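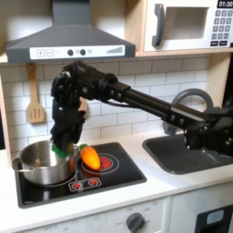
Page last changed: 11/8/25

27 shares · 30 comments

Levthorpe play kitchen — pictures

Quick page, more words than pics so far, sorry. People kept asking what we ended up doing with the kitchen so I'm putting it all in one place. The rest get added under their captions when I've got them off my phone and Torunn's. If you've got any of your own send them over, big versions please, not the squashed ones from the group chat.

The hob, lunch on
Silver pot on the left ring, orange veg parked over the right one, something small and green at the rim of the pot. Carrot or pepper? Opinions differ. I say carrot, Torunn says no carrot has ever looked like that. Put your vote in the comments.

The red ring
The bit everyone goes to first. Black hob, white circles for the rings, glossy red disc in the middle of the right hand one. Two little red knobs along the front, only printed, with the tick marks round them like a proper dial. Still get turned all day long.

Sink end
Dark grey basin let into the white worktop, tall tap with a big curve to it. No water, obviously. Santosh Rawat wanted to plumb it in. He was talked down.

The pot again
Favourite thing in the whole kitchen by miles. Proper shiny, you can see the room in the side of it. Goes missing more than anything else we own — found it in the dressing up box, in a welly, and once in the actual kitchen drying rack where Kjell Berge had washed it up with the mugs and put it away. Please put it back on the hob at the end.

Before we started
Corner by the window at the Levthorpe hall, bare floor, one radiator, pile of chairs. Can't tell you how glad I am to see the back of those chairs. They're in the store now behind the badminton nets if anybody needs them. You'll want to move the nets first.

Getting it up the stairs
Sølve Rustad at the bottom, Sixten Torvik at the top, me holding the door and not being much use. It does fit round the bend but only if you tip it, and only if you take the coat hooks off the wall. Hooks now back on. Slightly lower than they were, which the little ones prefer anyway.

Veg crate
Everything that came with the food set plus what people dropped off. Mixed sizes so you get a tomato bigger than a loaf. Nobody under five has complained. We're short of onions. Don't ask me why onions go, they just do.

Torunn's menus
Torunn Engström drew these on the back of old raffle posters. Soup, other soup, cake, "hot dinner". All priced at 2,000, she won't say 2,000 what. Laminator jammed on the last one so Cake is a bit crinkled in one corner, we kept it.

Waiting for a table
Small table, two stools, oilcloth with a hole in it turned to the wall side. Stools are a bit wobbly on that floor so a fold of card under one leg, and please don't tidy the card away!! It has been tidied away three times now.

Shelf over the worktop
Plates, bowls, the good spoon. Bowls stack if you put the yellow one at the bottom. Sixten put the shelf up on Thursday night and it's level, he'd like that noted.

Washing up
Everything gets a wipe at the end of the session, warm soapy water and a cloth, then left out on a towel. Wooden bits don't go in the bowl. The stickier veg get a toothbrush round the stalks. Wipe the hob with a damp cloth only, no scourers, the printing is looking fine and we'd like it to stay that way.

The tea towels
From Sølve's mum, cut in half and hemmed. Lovely things. Half of them have gone home with people, by accident I'm sure. Have a look in your bags.

Soup for everyone
First proper session. Queue back to the piano. One pot, endless soup, lots of shouting about whose turn it was to stir. There was a row over the ladle and then there wasnt.

Last one, lights off
All put away, pot on the ring, veg in the crate. Took this on the way out and then had to go back in for my keys.

Still wanted if you've got any going spare
— a lid for the pot, any lid, doesn't have to match
— small saucepan or frying pan, metal if poss
— onions (toy)
— a kettle that doesnt make a noise. We have had one that makes a noise
— aprons, child size, ties not velcro

Drop things at the hall on Tuesday mornings or leave them in the porch with a note on so they don't end up in jumble. Kjell's got the key other days, knock loud.

More pics when I get round to it. Thanks all who carried, wiped, hemmed and drew, it's a smashing little kitchen and they love it.

100 likes · 30 comments · Share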